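Tresto Open Day Recordings
README, version 2

What this is

This folder holds the recordings made at the Tresto open day in Brovasthorpe on 20/07/2023. We invited people in off the street, put a hand-held gripper in their hands and let them have a go at moving ordinary things around on a table. By closing time we had 580 recordings, far more than we had dared to plan for, and a line of people still waiting for a turn!

We had expected visitors to watch. They wanted to hold the thing. One family stayed most of the afternoon and kept rejoining the line, and the kids were better at it than most of us (small hands, no bad habits).

How the day ran

There were 3 tables, each with its own gripper and one of us standing by. A turn went like this: a short demonstration, a practice grab or two, then a recorded attempt at a task the visitor picked from a stack of cards. People could stop whenever they liked, and plenty of them talked the whole way through. Sound was switched off on all tables, so none of that is in the files, which is a bit of a shame.

At the end of the hall we also ran a robot arm built by Widmer, replaying motions we had recorded in the weeks before. It got the biggest crowd of the day. Seeing the arm repeat a move that a person had made by hand is what made the idea click for most visitors, and we'd put it closer to the door next time.

What's in the folder

recordings – one subfolder per turn, with video and gripper opening over time
cards – the task cards as text files
notes – what the table hosts wrote down, typed up later in August
splits – the lists we use for training and testing

The task is stored as the card number. If a visitor changed their mind halfway and did something else – it happened a lot – the card number stays and the change is written in the notes. Please read the notes before you filter by task.

The view

The camera rides on the gripper and uses a very wide lens. You get a round picture with dark corners, the fingers at the bottom and a good stretch of the tabletop past them. Straight edges bend, so flatten the video first if your method cares about that. We left it as recorded.

We wanted the tables to look like tables at home, with a cloth on them and things standing wherever they'd been put down. A desk mouse on a round patterned pad, a keyboard off to the side and the back of a monitor all share the view with a figurine and a big pitcher-shaped vessel.

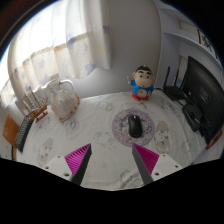

The finger opening is saved with every video in a file named Hasis, after the small logging tool we wrote for it. Seven recordings have a gap in that file where a battery ran down. They are listed in the notes and left out of the splits, but the video is fine and you're welcome to use it.

Known problems

First-time users move fast and then stop dead. Expect jerky starts. Left-handed visitors are in there but we didn't mark them, and we will at the next open day.

Using it

Free for teaching and research. If you build something with it, write to us at Tresto and tell us how it went – we'd love to show it to visitors next time.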